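September progress note, Liltero small chores work. For Régis Collet, from Maëlys Baudry. Written Thursday between two meetings so excuse the style.

**Short version**

Can a machine do household chores yet? Some, slowly, with a person nearby. The battery chore is where most of our hours went this period. Everything else got what was left over. Spend is on plan, one request at the bottom.

**Battery chore**

Why a mouse. Pevex asked for something every office and every kitchen drawer has, and a wireless mouse is fiddly in all the ways we care about. Cover comes away. Receiver is tiny. Battery sits in a compartment sized for a human fingertip. If two arms can deal with that they can probably deal with a TV remote, a wall clock, a kitchen scale.

The receiver was the part I expected to sink us. Small, smooth, one shiny end, and the fingers are fat next to it. Pinching it upright between the tips is working better than laying it flat and scooping, so we've dropped scooping.

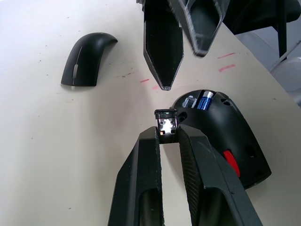
Perihan Öztürkmen read the draft and wrote in the margin: fine, but my mother changes that battery in the time it takes you to find the receiver, and she doesn't need a table this big. When does it get as boring as a dishwasher? I'd put that question first in the report and let Régis see you answer it.

Fair. My answer is not this year. We logged 1,395 attempts at the full chore since the last report. A clean run start to finish still takes minutes where a person takes seconds. Target for the next period is 200 clean runs in a row with no hand reaching in. We are not close to that. Best streak so far is 60, and that was with the mouse always put down the same way round, which no household will do for us.

Failures, in the order they annoy me:

- cover set down on its edge, then slides
- battery turned the wrong way, machine has no opinion about it
- one arm waits for the other and they both wait
- finger tips wear and the grip goes soft, so we swap them more than budgeted

**Two arms or one**

You asked in June if we could save money with a single arm. Tried it. Pouran Mazandarani ran the single arm version for two weeks with a clamp holding the mouse. Works ok for pulling the battery, hopeless for the cover. The clamp also has to be adjusted for each new object and at that point the person doing the adjusting may as well do the chore. Two arms it is, unless you feel strongly.

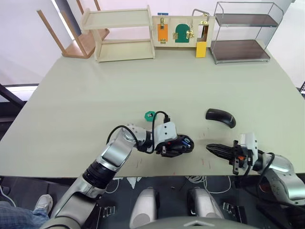 The other cost is space. Two arms want a big table and clear room for the elbows, and neither Flasside nor Pevex has that on the shop floor without moving a bench. Yannick Sabatier is drawing up a narrower layout. Reach gets worse, collisions get more likely, but it would fit behind a returns counter. Drawing due next month, I'll forward it.

**Shop floor side**

Flasside want sorting of returned accessories: open, take battery out, battery in one bin, rest in another. For them slow is ok if it runs over night. Honest view, this is nearer than the home version. Same objects, good light, no dog, no toddler. They'd accept 10 stuck items a night left for the morning shift. We are above that now.

Qin is still our control software and still the thing I'd least like to change. The update in July broke the hand-off between arms for four days. Fixed since.

**Getting into the compartment**

Most of the remaining time goes here. The opening is narrow and once the fingers go in they block much of the veiw from above, so the last bit is done by feel more than by sight. Slower approach helped. Pressing down before closing helped more.

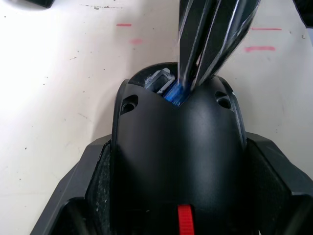
Next we try thinner tips. Two sets on order, the second in a softer material. If thinner tips bend too much we go back to the current ones and live with the speed.

**Request**

Move the unspent travel line to spare finger tips and one more half-day a week for Pouran. No new money. Need a yes or no before the month is out becuase the tip supplier is slow.

Household trial stays on hold until the 200 is done.

M.B.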